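November, late afternoon, notebook for the tracking and replay work

Picking up where the last entry stopped, which was me grumbling about the left gripper's pose jumping whenever the wrist rolled over. I slept on it and came in with a kinder attitude, and I'm glad I did, as most of the trouble was in my own code and none of it in the grippers, poor things.

The pose estimator (Roltodis, still on the old branch) was picking whichever face of the marker cube looked biggest in the head view and throwing the other faces away. That is fine while a hand moves slowly and dreadful when two faces are nearly the same size, as it flips between them and the hand seems to hop sideways. I've changed it to solve for all the visible faces at once, using the cube geometry as one rigid body. It costs a little more time per step but the hopping in the replays is gone, or at least I watched three recordings through and didn't see it – please do look yourselves, I've been staring at these plots far too long.

Next on the list was the floor tasks. Everything we had tuned so far was on the bench, with the hands close to the head camera and nicely lit from above. Floor work means the head tips right down, the arms reach a long way and the cubes get small, so I wanted to see whether the new solver held up with the vacuum cleaner and its hose.

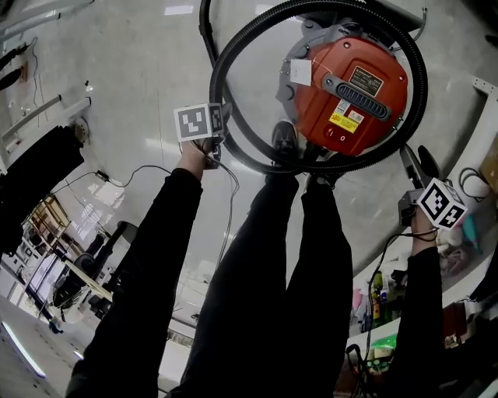

Floor task, head view. Red-orange vacuum inside its hose loop, left gripper by the coil, right one near the lower edge of the machine.

The shiny floor worries me more than distance does. The ceiling lights come back off it as bright rectangles, and my corner finder is rather fond of bright rectangles. For now I reject any candidate quad that has no readable pattern inside, which ought to have been there from the start. I also lowered the exposure ceiling in the Himero config by 3 steps. If your bench recordings suddenly look gloomy, that's me, sorry, and the old value is commented out on the line above.

The hose is another matter. The planner in Gusolport treats the vacuum as one solid lump, and a loop of ribbed hose is nothing of the sort. I tried fattening the lump until it covered the loop, and then of course there was no path left to the lid at all. I think we want the hose as a chain of short capsules, refitted every time we replan. I started with 9 capsules and the curve looks too angular, so that number will go up.

Still to do: time the new solver on the small computer, write a test for the face-flip case, and move the cube offsets out of the script and into the Simões calibration file where they belong. Left the replay job running with the log level on verbose, so mind the disk.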